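Open Day at Telov, Photo Gallery

Posted by Adhiambo Massawe

Finally getting these up, sorry for the wait. February was a mess and then my laptop was in for repair. Short version: the robotics club went over to Telov for their open day, 58 of us on the sign-up sheet, and got a good long look at the hand-held gripper work. No stage, no slides till the end. You walk in, get a name sticker, get pointed at a table. Loved it.

Seidu Ofori was our host and talked pretty much nonstop from 10 am. Most of what I wrote below comes from him, so blame my handwriting if a detail is off. If you want the short talk he gave at the end, ask me for the handout, I have a stack of them left over.

The bottle grab

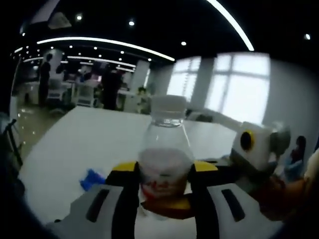 Grip practice was the part everyone asked about on the ride home. You hold the gripper yourself, camera and all, and do the job the way you want a robot arm to do it later. Seidu had people go slow on the way in and then close the fingers low, near the label, with the yellow pads flat on the plastic. Clear bottles are a pain, he said, the camera sees the room right through them. Squeeze too hard and the side bulges out, which you can see happening a bit. Erasto Rotich asked if they ever use full cans instead. They do, but cans are "too easy". A good run gets kept, a clumsy one gets tossed, and you start over. The target for one person is 50 good runs in a sitting. I did four and my wrist was done.

Things I scribbled down while waiting for a turn:

Wipe the pads between sets. Dust makes them slip.
Don't cover the lens with your thumb (guilty)
Stand the same way every time. Or don't! Two of the staff disagreed on this one, right in front of us.
Sessions are capped at 30 minutes, then a break, no exceptions.

Table time

Everyday stuff is the whole point here. Household things, office things, whatever someone would want picked up and put someplace else. The list they work from is called Sturnedia and it has 69 items on it right now. Nokuthula Matlala wanted to know who picks them. Answer: anybody on the team can add one, but then you have to be the first to try it. Seems fair.

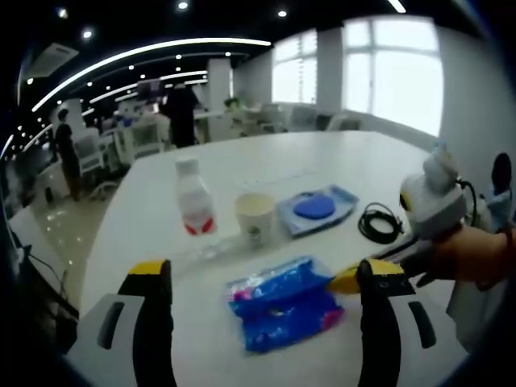 Soft things are the worst, apparently. Anything that changes shape when you touch it. Hrvoje Mladenović, who sews, had a theory about pinching from the fold and Seidu wrote it down in his notebook, so we'll see if that goes anywhere. Hard things with a clear edge are where beginners should start. They also told us that they move stuff around between runs so the robot dosen't just memorize one layout. Makes sense when you hear it, I had never thought about it.

Lunch was sandwiches, decent. The veggie ones went fast.

Couple of leftovers

The talk at the end was mostly on Mussa, their software for sorting the good runs from the bad. Went over my head in places. Erasto took real notes, bug him.

Yes, they take students in the summer. No, I don't know what it pays. Ask for the form at the front desk, and put our club name on it so they know where you heard of it.

Next visit is Trikorwood, hopefully in the spring, the date is not set yet. Sign-up sheet will go on the usual door. Bring closed shoes for that one, they wont let you in the shop with sandals.

If you took pictures too, send them to me and I'll add them to the page.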